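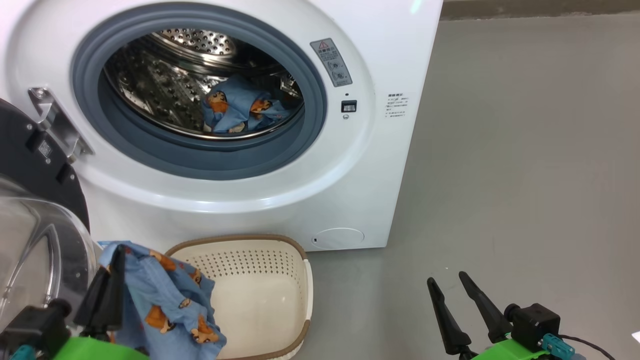 Light blue, with brown bears on it, at the bottom of the drum.

Karnirier Clay Mitt review: two months of swapping the bar for a glove

Posted August 8, 2026

I don't trust car care products that promise to save time. Most of them save you the part of the job you didn't mind and leave you the part you did. So when the Karnirier clay mitt started turning up on every owners' forum I read, usually with the word "gamechanger" next to it, I left it alone for the best part of a year. Then my last clay bar went on the gravel, which is the end of any clay bar, and I bought the mitt.

For anyone who hasn't done this, claying is what you do after washing and before polishing. Paint that looks clean will often feel gritty, because it has tiny bits of brake dust, tree sap and rail dust stuck to it that shampoo won't shift. A traditional bar is a lump of putty you rub over the paint with plenty of lubricant. A clay mitt does the same job with a rubbery coating on one side of a glove. You put your hand in and wipe.

The car is a dark blue estate that lives outside under a lime tree, ten miles from the coast. If you wanted to ruin paint slowly you could hardly pick a better spot.

What you get

The mitt comes in a plastic tub with a folded sheet of instructions and a small bottle of lubricant, good for perhaps half a car. I ran out before I got to the tailgate and finished with diluted shampoo, which the instructions allow. Karnirier would like you to buy their own lubricant by the big bottle. I'd ignore that. Shampoo was slippery enough and I couldn't tell the two halves of the car apart afterwards.

The cuff is elastic and too loose. Water runs down your wrist when you do the roof, and on a cold morning you will notice. The stitching round the thumb had started to go by the third use. It hasn't got worse, but I keep looking at it.

There is a break-in period that isn't mentioned on the tub, only on the sheet. You're meant to rub the new mitt over wet glass first to take off a film left from the factory. I did the windscreen as told and it left smears that took two goes with glass cleaner to get rid of. Skip this step and the smears go on your bonnet, so do read the sheet.

How it works on paint

It is quick. I'll give it that. The bonnet took a few minutes, where the bar used to take most of a radio programme. The doors went just as fast, and the paint felt smooth afterwards with a bare hand, or with a hand inside a sandwich bag, which shows up grit far better.

The trouble is what you lose. With a bar you feel everything through your fingertips. It drags, you slow down, the drag fades, you move on. With the mitt there's a layer of padding in the way and you go by sound more than touch. I missed a whole strip of sap spots along the edge of the roof and only found them in the sun the next day.

It also marks soft paint. There were faint hazy lines on the bonnet when I'd finished, the sort you see under a torch and nowhere else. They came out with a light hand polish. The adverts say "mar-free", and on my car that's wrong. If you always polish after claying it won't bother you. If you were hoping to clay, wax and go indoors, it might.

On the wheels it's hopeless. The spokes are too close together for a hand in a glove, and I wouldn't want to put it back on paint after brake dust anyway. I went back to a small piece of bar for those.

How long it lasts

Karnirier claims 16 cars from one mitt. I've done mine twice in full, a neighbour's hatchback once, and the front end of a van in July after a motorway run through a cloud of flies. The coating is already thinner at the fingertips, where you press hardest. I'd guess at six or seven cars before I stop trusting it.

In its favour, if you drop it you rinse it and carry on. I've dropped it twice. A bar would have been in the bin both times, and that alone pays back a good slice of the price. Store it flat with the coated side facing up. I left it folded in the tub for a week and it stuck to itself, and peeling it apart took a fleck of the coating with it.

Against the others

I borrowed a Schwaiger clay towel for an afternoon. It covers more ground and is better on a big flat roof, but it flops about on anything curved and the corners trail on the floor if you aren't watching. The Plident block is a sponge with clay on one face, and it's the one I'd hand to a beginner. It is easy to hold, with no cuff to fill with water. It wore out fastest of the lot, though.

A plain bar is still the best at the actual job. It gets into the gaps round badges and door handles and it tells you what it's doing. It's slow and it makes your fingers ache, and I will probably go on using one for the car I care about and the mitt for the van.

Price

I found mine in a bundle with a wash bucket I didn't need. Look for the mitt by itself. Shop ratings are glowing, over 660 reviews when I last looked, but a good many of those were written the day the parcel came, by people who hadn't yet got it wet. The handful written after a few months mention the thumb stitching.

Good: fast on large panels, survives being dropped, works with ordinary shampoo.
Bad: loose cuff, poor feel, leaves light marks on soft paint, no use on wheels.
Score: 6 out of 10. I'd buy it again at a discount and not at full price.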